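How do I get white rings off a marble counter?

Asked by Trilok Rana, 12 answers hidden, 2 shown

Hi all, we moved into our place in Pinley in December and inherited a marble counter in the kitchen. I left half a lemon sitting face down on it overnight, and now there's a dull ring that won't wipe off. I've tried dish soap and a lot of elbow grease. Is it ruined?

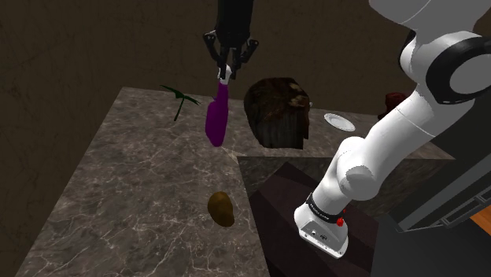 Dull rings like yours are usually etching, and I have plenty of them myself, so you have all my sympathy! Acid eats at the polish, and soap can't put it back. Things like the eggplant, there over the gray marble, won't bother a counter while they're whole. It's cut lemons, tomatoes, wine and vinegar you want to keep on a board. For a light etch, get a marble polishing powder and a damp cloth, and rub for 5 minutes – try a hidden corner first.
– Emmett Lindgren

Second answer, 10 people found this helpful

I'm with Emmett on the powder, but please have a look at the finish before you buy anything. Polishing powder on a honed (matte) counter leaves you with a shiny patch, and then you've got a new problem. My aunt in Umotby did exactly that and kept a fruit bowl over it for years, bless her. Busy veining hides a lot, too, so you may stop noticing.
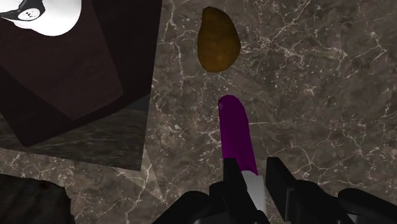 Potato on veined marble, from overhead.

Seal it once you're done – it won't stop acid, but it does help with oil.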